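Directory notebook, Gindness High alumni list
31st August

Picked up the older class lists again after leaving them since May. The goal for this session was to get one full class through the whole process, from the graduation program to the page people can see, and write down what went wrong so the other classes go faster.

Used the Firnau class because its paper records are the best we have. (Firnau was the building by the river, closed when the schools were merged. Its graduates count as Gindness alumni on the site but they want their own heading, and they should get it.)

Sources on the table:
Graduation program, printed, with pencil corrections.
Yearbook, missing the last section.
Reunion sign-in sheets, two sets, one of them a photocopy of a photocopy.
Export from Fonus, the old directory program.

The program gives 80 graduates. The Fonus export gives 76. I expected the gap to be plain carelessness, but the export had dropped every record with an empty "current name" field, and those people were simply never shown on the list. Three of the four came back as soon as I filled the field with the name from the program. The last one isn't in Fonus at all.

Changed the import so an empty current name falls back to the name at graduation. Ran it twice on a copy. Same result both times. Haven't touched the live list yet.
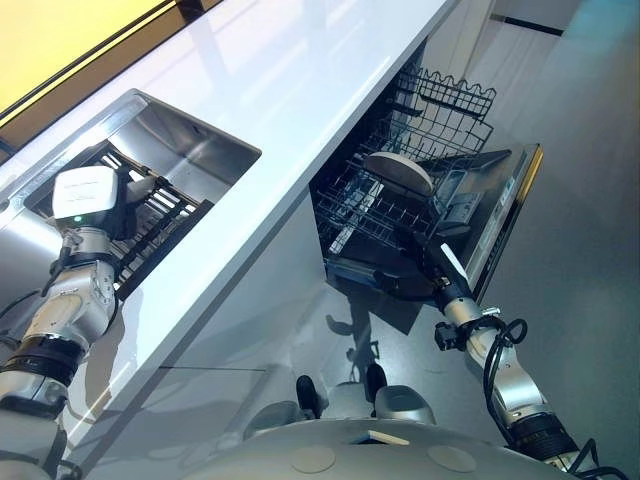

Zamfira Nedelcu thinks the fallback should be marked in some way, because a reader who sees a bare name will assume that person has signed up and can be written to. She would put "no profile" after the name in small type. She also asked that we stop using the word "missing" on the page, as her aunt was listed under it and got a phone call from a worried classmate.

Both fair. "Missing" is now "not yet in touch". The "no profile" tag is in the test copy and looks all right on a phone.

Name problems, in the order I hit them:

Cârstea. Appears as Cârstea in the program, Carstea in the yearbook and C?rstea in the export. The question mark is from the old character set, and it turned up in street names too, so it is not limited to surnames. I fixed it by hand for this class. For the rest we need to go back to the raw file and read it in with the right encoding. Search has to find the name with or without the accent. It does now, but sorting still puts accented letters after Z in one of the views.

Married names. The sign-in sheets mostly have married names only, with a first name or a nickname. Matched what I could from the yearbook. Where I was guessing I left the record alone and wrote the guess on a slip, which is clipped inside the back cover of this notebook. Please don't type the slips in.

Nicknames. Kept them in quotes between first and last name, but only where the person had written it that way themselves.

Left before graduating. Some people on the sign-in sheets are not in the program. They came to the reunions and clearly think of themselves as part of the class. The old list had no place for them. Added a field called "attended", separate from "graduated", and the class page shows both.

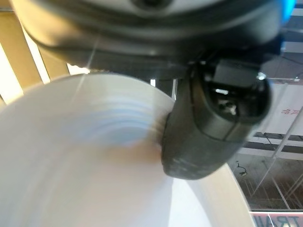 Deceased classmates are the part I'm least sure of. Fonus has a checkbox and no date, no source and no record of who ticked it. I found one ticked box for a man who signed in at a later reunion. Until we have a second source the box is going to be ignored on import, and the memorial section of the page will be built from scratch – slower, but I don't want another call like the one to Zamfira's aunt.

Contact details stay off the public page. Classmates can send a message through the form and it goes to us first. Tested the form with my own address. The message arrived but the subject line was blank. Fixed that, then sent another, and it came through with the class and the sender's name in it.

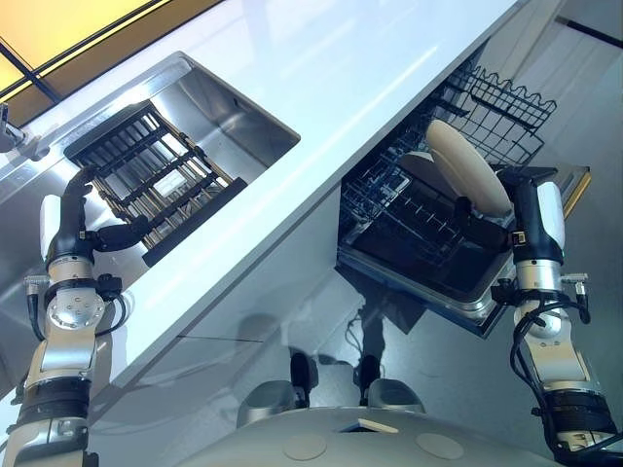 Reunion page next, as the class wants its notice up at the same time as the list. It needs a place for people to say they are coming, which name they want on the badge, and whether they can correct an entry while they are there. I'd like a laptop at the door with the test copy open, so corrections go straight in and we don't end up with another pile of sign-in sheets. The supper line still says paper plates. With a dishwasher under the counter and the sink right by it, the meal can be on proper plates like the round cream one, so I have taken the paper plates off the notice. Time and parking still blank.

Bhavana Iyer is checking the class page against the program line by line before it goes live. She has the program, I have the yearbook.

To do:
Raw Fonus file, reread with correct encoding.
Sort order for accented letters.
Write to the school office about the graduate who isn't in Fonus.
Ask whether anyone has the last section of the yearbook.
Decide wording for the "attended" heading.
Back up the test copy before the next class is loaded.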